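How do you keep a hanging wine glass rack from tipping?
Posted January 23, 2019 in Kitchen & Dining

Friederike Bauerfeind
So I caved and bought one of those gold wire racks where the glasses hang upside down by the foot. I use it for my colored glasses (pink, lime green, light blue, orangey red) and I love how it looks! But every time I take one off, the whole thing feels like it wants to lean.
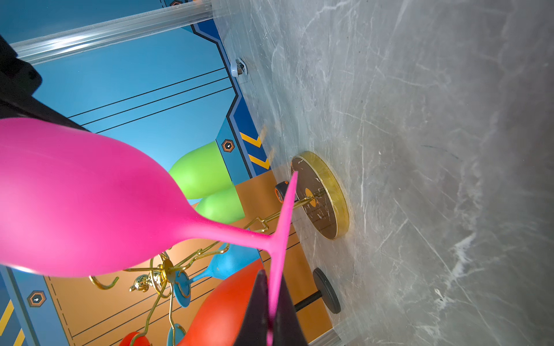
I've been holding the post with my other hand, which is fine until I'm carrying something. Is there an order I should be loading it in? And does anyone hang theirs right after washing, or do you dry them first? I paid 40 bucks for it and would rather not return it.

Ottmar Schmieder
Go opposite, always. Hang one, then hang the next one straight across from it, and take them off the same way. I had a Skirkton rack with a much skinnier base than yours and it only ever went over when I loaded one side first (lost 4 glasses that way, real ones, ouch).
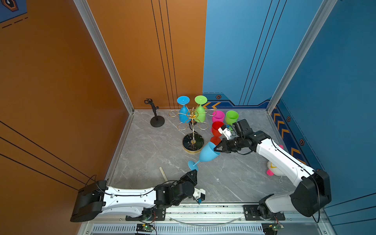

Also, you don't have to fill every loop. I leave a few open on mine and stand the extra glasses next to it, way easier to grab. Slide the foot in level and don't yank it upward on the way out. As for drying, I towel mine first or the bowls get spots.

Viro208
just put a museum putty dot under the base. done

Friederike Bauerfeind
Trying the opposite thing tonight, thanks Ottmar! Does the putty come off marble ok?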